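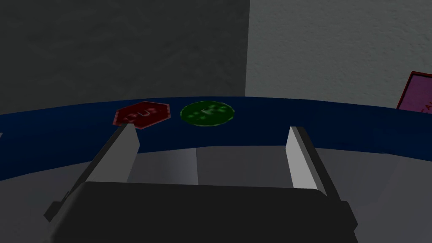 Ticket 958 - teleop demos in sim, gripper jumps at start of recording
Project: Statelside
Status: open, workaround in place

Problem
Wrist view comes up fine, fingers open, table in front with the blue rim and the red and green markers on it. Hit record, move the hand controller, gripper jumps sideways before it follows. Happens on most demos, not all. Replays are useless for training, the policy learns the jump.

Setup
Sim build 299, Skulleck teleop client, controller over USB. Same scene file as last month. Real arm not involved.

Tried so far
- Restarted client. No change.
- Recalibrated controller. Better for one demo then back again.
- Swapped USB port. Nothing.
- Rolled sim back to build 296. Still jumps, so not the new build.
- Drove it with keyboard instead of controller. No jump, 3 demos in a row.

So it's the controller side. Looked at the log for demo 626 - first pose message after record has the old origin in it, the one from before the scene reset. Client applies it as a delta and off she goes.

Workaround
Reset scene, squeeze and release the clutch once, THEN hit record. Hold the hand still untill the recording light comes on. Fingers need to be open when you start or the replay check fails.

Still to do
Clear the stored origin on scene reset, should be a small change in the client. Pritchard branch may allready have it, need to check before anyone writes it twice.
Bad demos on the Grillberg share - please dont delete, I want to trim the first second and see if the rest is usable.

Update, 4:40 pm
Pritchard branch does not have it. Patching client tomorow morning. Keep using the clutch thing until then.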